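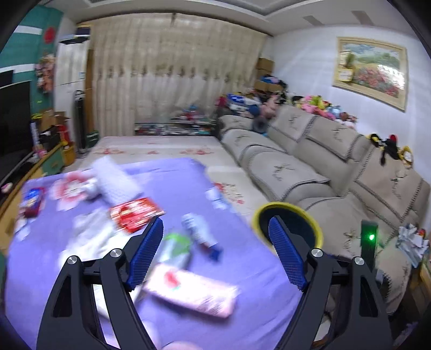

Tralico Hearings Transcripts, version 2

README

Tralico is a collection of 146 transcripts of public hearings on overseas aid at which at least one witness was famous for something other than overseas aid. Singers, actors, retired footballers, a television chef. Each transcript is marked up for who is speaking, what kind of thing they are saying and whether anybody laughed.

The idea came out of an argument over whether well-known witnesses get easier questions. The data will not settle it, but it should let you have the argument with more footnotes.

What you get

transcripts/ has one plain text file per hearing, UTF-8, one speaking turn per line.
labels/ has the matching label files, tab separated.
speakers.tsv gives each speaker a code and a role. There are no names in it, see below.
topics.tsv lists the topics of each hearing, taken from the published agenda, including the ones the hearing never got round to.
CHANGES is a record of our mistakes.

The label columns

turn_id – matches the line in the transcript file.
speaker – the code from speakers.tsv.
role – chair, member, expert, famous, official or other. A former minister who now presents a quiz programme is labelled famous. We had complaints about this, mostly from each other.
act – question, answer, statement, thanks, procedure or anecdote. Thanks is a much bigger class than you are expecting.
laughter – yes, no or unclear. Only marked yes where the official record says so. Official records are kept by serious people and undercount.
autograph – yes if the member mentions their children, their spouse or their own youth in connection with the witness's work. This began as a joke column and is now the one people write to us about.

How it was made

The transcripts come from published records, cleaned with a set of scripts called Sostenico. Sostenico strips page headers, rejoins words split across lines and tries to work out who is talking when the record just says "the Member". It is good at the first two.

Labelling was done by hand in Bravo, our annotation tool, by 2 people per hearing working separately. Where they disagreed, a third person read the passage and picked a side. Where the third person disagreed with both of them, the turn is marked unclear and we moved on with our lives.

Hearings that ran for less than 90 minutes are included whole. Longer ones are also included whole, but the procedural opening has been moved to a separate file ending in _open, so that you can skip it. You will want to skip it.

Known problems

Interruptions are badly handled. If two members talk over each other the record usually gives the floor to the more senior one, and so do we.

Written evidence is missing, even when a witness refers to it constantly.

Jokes do not transcribe well. Several turns labelled statement were almost certainly meant to be funny, and at least a few labelled anecdote were meant to be policy.

The famous role leans heavily towards musicians. This is how the invitations went out and we have not tried to balance it.

Names

Speakers are coded, but these are public records and the witnesses are well known. Anyone with a search engine and a spare lunch break can work out who is who. Please don't treat the codes as privacy protection. They are there so that a model trained on the data learns something besides the name of a band.

Please do not use it for

Scoring real politicians on their sincerity. Generating evidence in the style of a particular witness – they have people for that. Any claim about whether aid works, a question on which the transcripts hold every possible opinion, sometimes within one answer.

Changes in this version

Fixed the bug where the chair was thanked by the chair. Added topics.tsv. Dropped a hearing that turned out to be an awards dinner. The old Pritico file format is no longer supplied, but the converter is still in tools/ and still prints its warning twice.

Licence and corrections

The labels are free to use with credit to the Tralico project. The transcripts remain under whatever terms the original publisher set, listed in SOURCES. For corrections, open an issue with the turn_id and the line as you think it should read. Issues that just say "this witness was clearly joking" will be closed unless the record has laughter in it.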